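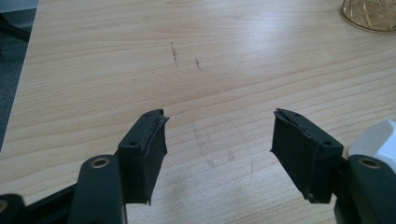 Sticky film on wood table after oiling, how do I get it off?

Posted by flidach_2 on 9 September 2018

Bought a secondhand dining table in June, pale wood, no idea what kind. Seller in Skarkbridge said it was oiled, not varnished. Put Brannigan table oil on it two weeks back, one heavy coat, left it overnight. Now it grabs your sleeves. Paper sticks to it. Dust too. Tried dish soap and a damp cloth, no change. Don't want to sand the whole thing if I can help it – family coming and I need to eat off it. Anything I can wipe on that will lift this? Also did I pick the wrong oil?

12 replies hidden, showing top 3

oldshed105

Too much oil, left on too long. Extra has to come off in the first 25 minutes or so it says on most cans, check yours. What's on there now is half cured gunk. Mineral spirits on a rag, rub with the grain, small patch first somewhere under the edge. Change rags often or your just moving it around. If it's stubborn use a white scrub pad, the fine kind, light pressure. Then let it sit a couple days with a window open. Do NOT ball up the oily rags and toss them in the trash, they can catch fire by themselves. Lay them flat outside till they're stiff.

Recoat only if it looks dry and patchy after. Thin coat, wipe it like you want it all back.

Dridodo

had same thing on a desk. waited. took a month but it went hard in the end. put a tablecloth on it

maplestreet2346

Agree with the first reply on the rags, please read that part twice. One thing to add – are you sure the seller was right? If there's old varnish under there the oil has nowhere to go and will stay tacky for ages. Drop of water test won't tell you much now with oil on top, so check the underside. Scrape a hidden spot with a fingernail or a dull blade. Clear flakes coming up means varnish or lacquer, and then you want the oil off completely and no more of it, ever. Go easy with the spirits in that case, wipe and check, teh old finish might be thin.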